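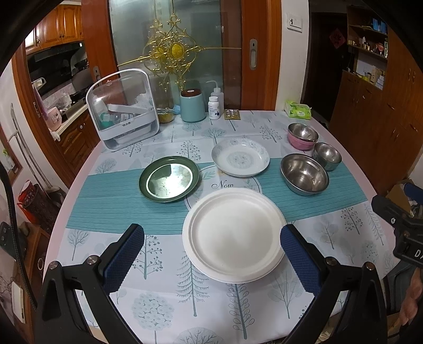 *Photo: Malsha Roy*

# Handout 4: Closing the jaws on a thin rim

Course: A Hand-Held Gripper Pair, Built at Home
Zelness shared workshop, evening group

Last time we finished the linkages and everybody took home two grippers, one for each hand. Today we speak about what comes after the assembly: the jaws must meet in the correct place, and the pads must hold an object which is not flat. Please bring your pair, the small screwdriver and the bag of spare pins.

## 4.1 The linkage again

Each gripper has four round pivot pins on the linkages, two on each side. The left and the right side must move by the same amount. If one jaw arrives earlier than the other, it pushes the object away before the second jaw touches it. With a heavy plate you will not notice it. With a light bowl you will.

Check like this:

1. Hold the gripper with the jaws pointing down to the table.
2. Close slowly until the pads touch.
3. Look where the tips meet. A difference of one millimeter is acceptable for our course.
4. If the difference is larger, loosen the two pins on the late side by a quarter turn and repeat.

Do not loosen all four pins together. Vaughn Baptiste did it in the June group and had to start again from Handout 2.

## 4.2 Pads

The pads have a texture, and the direction of the texture matters. For rims I prefer the ridges to run across the line of the rim. You can try both directions, it takes ten minutes to change a pair.

The Dillness pads are softer and the Preltulness pads last longer. We have both in the drawer. Write on your sheet which one you used, otherwise we cannot compare the results next time.

## 4.3 Exercise with bowls

Use what you have in the kitchen. Steel bowls are good for learning – the wall is thin and the surface does not forgive a bad angle.

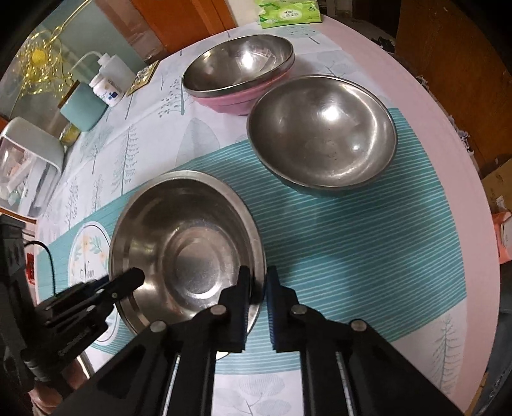

Piyumi Haque

One jaw goes inside the bowl and the other stays outside, with the rim between them. Come from above and keep the gripper upright for the first attempts. Only after both pads touch the wall, lift.

My own gripper weighs 368 grams with the cable and is 228 mm long. After 11 lifts my wrist wants a rest, so I make a pause there and I advise you to do the same. A tired hand tilts, and then you are measuring the hand.

The second gripper can steady the opposite side of the rim. Begin with one hand alone, then add the other.

Record for every lift:

- the bowl (size, material)
- the pad type and the direction of the ridges
- did it slip: no / a little / yes
- your remark, in any language

## 4.4 Homework

Do 9 lifts with each of two different bowls. After this, try one plate with a low rim. It is more difficult than it looks, the outside jaw has almost no space above the cloth.

Sumaiya Thambiah has the spare pins, and the files for the Żak version of the jaw tips are with her also. Print them with the flat side down. Handout 5 will be about the cable and how to fix it so that it does not pull on the linkage.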